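The Cups

Seven minutes. That was what Marisol gave herself, and she had already used up two looking for her other shoe.

Kitchen first. No, table first. The table was the thing people saw when they came in, white, so white it showed every crumb, her mother's idea, and her mother would be at the door by noon with Deisy and the whole carload from Pelkonen. Twenty minutes early, if she knew her mother. So the table.

She grabbed. A napkin, a fork, somebody's hair tie. Into the pocket of her robe, the lot. The bottles she would do in a second. Paper cups in the middle, gray one, yellow one, and here was where she always stopped, every single time, becuase of the cups.

Gray was for out. Yellow was for keep. That was how her father did it after the flood on Sternel Street, when they had to go through the whole house before dark. Two paper cups on a table and he would stand there with a button or a key or a tooth, an actual baby tooth, and say gray or yellow, come on, quick, mija, quick. You got one breath to decide. Then it was in and you didn't reach back for it.

He was gone two years in December. She still bought the cups.

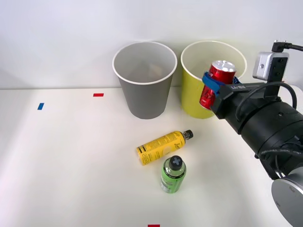 Marisol, you can't put everything in yellow, Leidy Quintero had told her on the phone last night, and had gone on telling her. You know what's in your hall closet? Yellow. The garage, yellow. You paid 188 dollars a month at Dakico for a storage unit that is one hundred percent yellow. Your dad would have thrown half of it out by lunch and you know it.

She did know it. She said she had to go, something was boiling. Nothing was boiling.

So all right. Today. Gray.

She went fast. The hair tie, gray. Napkin, gray. The fork was a fork, it went in the drawer, forks didn't count. A receipt from the gas station on Route 700, gray. A ticket stub, she couldn't read what for, and that one took her the whole breath and some of the next. Gray.

Good. Good, see.

Phone buzzing on the counter. Deisy. We're at the light by the church, do you need ice. She typed no. She typed yes. Sent both.

The button was in the robe pocket already. It had been there for months, she had washed the robe with it in there. Brown, four holes, a bit of thread still hanging on. Off his good coat. The coat was in the hall closet, and it had been missing the button since before he died, and she was never going to sew it on becuase who was going to wear it.

One breath.

Car doors outside. Her mother's voice already complaining about the steps, and Roxana laughing, and a kid running ahead of all of them.

She held it over the gray. Her hand just stayed there.

Quick, mija.

The bell went, and then the knocking on top of the bell, her mother never trusted a bell. Marisol dropped the button back in her pocket, took both cups off the table, one inside the other, gray on the bottom, and stuck them up on top of the fridge.

"Coming," she yelled. "I'm coming, it's open!"

It wasn't open. She ran to get it, one shoe on.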